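Projects Student Work Reports Gallery About Contact

Student Work > Independent Projects > Can a Machine Put the Groceries Away?

Can a Machine Put the Groceries Away?

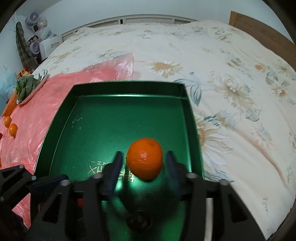 Tustia, September 4, 2023

So my project question was pretty simple: can machines do household chores yet? I mean the boring ones, the ones I get asked to do. My advisor, Gisela Núñez, told me that was way too big (she was right, she's usually right) and made me pick one chore and stick with it. I picked sorting produce, which means taking fruit and vegetables and putting each thing where it belongs without squashing it.

I thought this would be the easy choice! An orange is round, it's bright, it doesn't flop over like a T-shirt. I had a whole list of harder chores I was going to move on to once I finished. I never got to the list.

What I did

I spent June reading and then practicing with a hand-held gripper, the kind where you squeeze and two fingers close. You do the chore yourself with the gripper instead of your hands, and the recordings are what a robot would learn from later. The software I trained with is called Nundus. It's free for students and the manual is terrible, but once it runs it runs. I ended up with 1,398 recorded tries. My goal at the start was 500, so I'm pretty happy with that part, even if a lot of the early ones are me being clumsy.

My three tasks were:

Pick one fruit up out of a tray.
Put one fruit down in a tray.
Move a leafy vegetable from a dish to somewhere else.

What's hard about an orange

Look at how little room there is next to the fruit when the fingers come down on both sides of it. With your hand you don't think about this at all, you just sort of scoop. With two stiff fingers you have to come in with the orange between them, and if you're off to one side you bump it, and then it rolls, and then you're chasing it across the tray. I got a lot of chasing on tape. The peel on a big orange is forgiving, though, and I could squeeze harder than I expected to. The little oval fruits were worse because they don't sit the same way twice.

Then there's the shiny tray problem. A metallic green floor throws back bright spots and streaks, and there's gold lettering printed on it too. To me that's obviously just a tray. To a program that has to work out where the fruit stops and the tray starts, every one of those glints is a maybe. I trained one version only on plain backgrounds and it did noticeably worse once I gave it anything glossy. The flowered bedding didn't help either! Big round blossoms with orangey centers are kind of a mean thing to show a program that's looking for fruit.

Leafy greens were the hardest by far. They bend, they hang off the finger, and two leaves come along when you wanted one. My program basically never got good at this and I'm not going to pretend it did.

Comparing with what's out there

I also watched every demo video I could find from two companies, Gravden and Hrytsenko. Gravden does warehouse bins and Hrytsenko is aiming at kitchens. Both look great in the videos. But Gravden's bins are all one color and the lights never change, and Hrytsenko's counter had nothing on it except the thing being picked up. I don't know anybody whose house is like that. In a real bedroom or kitchen you get wrinkled plastic, bags, packages, and a carrot lying next to a dish of greens, and the machine has to leave all of that alone while it deals with one orange.

So, can they do it yet?

For the chore I picked, I'd say partly. Picking up one firm round thing from a tray you've shown it lots of times, yes, I believe that. Putting away a whole bag of groceries in a house it has never been in, no, and I don't think it's super close. On a shop floor, where you get to decide what the table looks like, I'd be more optimistic.

If I did this over I would change the tray and the background way earlier, maybe every day, and I'd write down which tries were bumps and which were drops while I still remembered. I had to go back and label all of that at the end of the summer and it took forever. I'd also start with the greens, while I still had patience.

Big thanks to Ms. Núñez for reading three drafts of this and for crossing out the word "revolutionary" in every one of them.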